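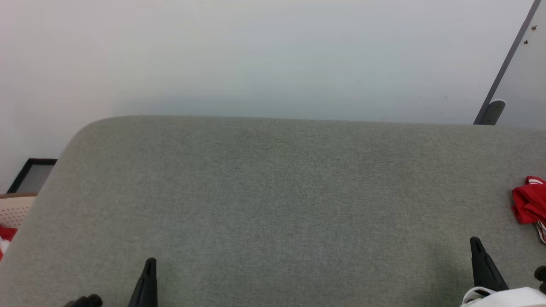 Cenix is hiring: software engineer, manipulation planning (2 openings)

Two-arm cloth handling, mostly garments. You'd own the grasp planner and help out on perception. Python + C++, ROS 2 a plus. Must be ok debugging on real hardware, not just sim.

Our stack is called Badis. Messy in places, you will be refactoring. Around 100 open tickets right now.

Start May, on site. Send resume and a code sample to the Cenix jobs inbox, subject line "Badis planer". No recruiters pls.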